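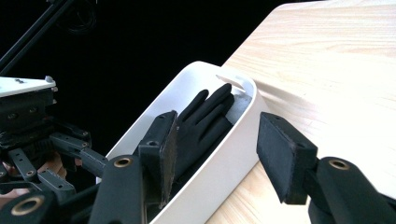
# Speaker notes: Can machines do the small chores yet?

Grímur Kárason, August 31, 2023. Slot is 25 minutes plus questions. Slide cues in bold.

**Slide 1 – title**

Say name, say Brolus, move on. The title is a yes/no question and the audience should get the answer in the first minute: some of them, in some rooms, with a person nearby. The rest of the talk is about which ones.

Don't show the arm video yet. People stop listening once it plays.

**Slide 2 – what counts as a chore**

Working definition for this talk: a short manual task that an adult does without training, that has no fixed part geometry, and that has to be repeated because the result decays. Clearing a bench is a chore. Putting gloves away is a chore. Welding a seam is a job, and machines have done that one for decades.

Household and shop floor are closer than they sound. At Pidwood the bench at the end of a shift has the same problem as a kitchen counter at night. Items are in the wrong place and nothing is where the drawing says it is.

**Slide 3 – rigid versus soft**

Main technical point. Slow down.

- Rigid item: the shape before the grasp is the shape after the grasp. Plan once, execute.
- Soft item: the grasp changes the shape. The plan is out of date as soon as the pads close.

A bin is the easy half. Walls are stiff, the rim can be pinched, a handle cutout gives a second option. A glove is the hard half. It lies nearly flat, the fingers can fold under, and two pads closing on it may take the top layer, both layers, or a crease.

Cloth next to a glove is worse than either alone. Low contrast between light cloth and a light container confuses the depth estimate, and part of the cloth is often hidden by the rim. The policy has to commit to a grasp point it can't fully see.

**Slide 4 – the Brøndum trials**

Setup, read from the slide: one bench, one container, mixed soft items, operator within reach of the stop button. Run in February over two weeks.

- 106 attempts at a single glove, start to finish
- 96 picked up on the first or second try
- 19 of those 96 were dropped or set down in the wrong place

So pickup looks good and the complete task looks average. 77 of 106 finished correctly, a little under three in four. Leave the slide up long enough for people to do the subtraction.

Someone will ask what a person scores. We didn't measure it. Say so.

**Slide 5 – where the failures came from**

Ordered by how much time they cost us:

1. Pad contacts the container wall before it reaches the item. Narrow containers are bad for wide pads. Turning the wrist to line up with the long side helps, and then the far end becomes hard to reach.
2. Item clings to the pad on release. Textured pads grip cloth well, including when you want them to let go.
3. Container slides. An empty plastic bin weighs very little. If it sits near the edge of a table, a light push is enough to move it somewhere the model never saw in training.

Item 3 is the one the Plondance people laughed at, and then they went back and found it in their own logs. Their fix was a rubber mat. Ours was a second arm to hold the bin, which costs more and also gets in the way of the first arm.

**Slide 6 – two hands**

Now play the arm video. 40 seconds, no sound.

While it runs: two grippers solve the sliding problem and allow regrasping. One holds, one picks. They also double the number of things that can collide, and the timing between them has to be learned. In demonstrations, people do this without thinking – the holding hand moves slightly ahead of the picking hand. Our first policy copied the positions and missed the lead. It took most of the winter to see that.

If the video doesn't load, skip to slide 7. The still on slide 6b is a poor substitute.

**Slide 7 – cost**

Keep this short. A clearing task takes a person a few seconds per item. The system takes about 19 seconds when nothing goes wrong. That is acceptable overnight and useless during a shift. A household buyer will compare it with their own hands, which are already paid for.

Don't quote hardware prices. The Brolus numbers are for prototypes and will be repeated as if they were retail.

**Slide 8 – what is ready**

- Moving stiff containers between known places: ready, if the floor or bench is kept clear.
- Picking single soft items from an open container: usable with supervision.
- Sorting mixed soft items, pairing gloves, folding: research. Fine in demos, weak over a full day.
- Anything under a sink: no.

The supervision line will draw questions. In our setup one operator could watch two stations. At three, the stop reactions got slow enough that we ended the test.

**Slide 9 – what we are doing next**

Narrower pads. Releasing with a small sideways motion. Training runs where the container starts in a bad position on purpose, including near the edge. Brøndum has offered a second bench, dates to be confirmed.

**Questions, likely ones**

*Why not suction?* Tried it. Air leaks through knit fabric.

*Why not redesign the container?* Reasonable for a shop floor, and Pidwood is considering it. Hard to ask of a home.

*Will it work with wet gloves?* No data.

*When can I buy one?* Refer them to the Brolus table by the door. Don't give a year.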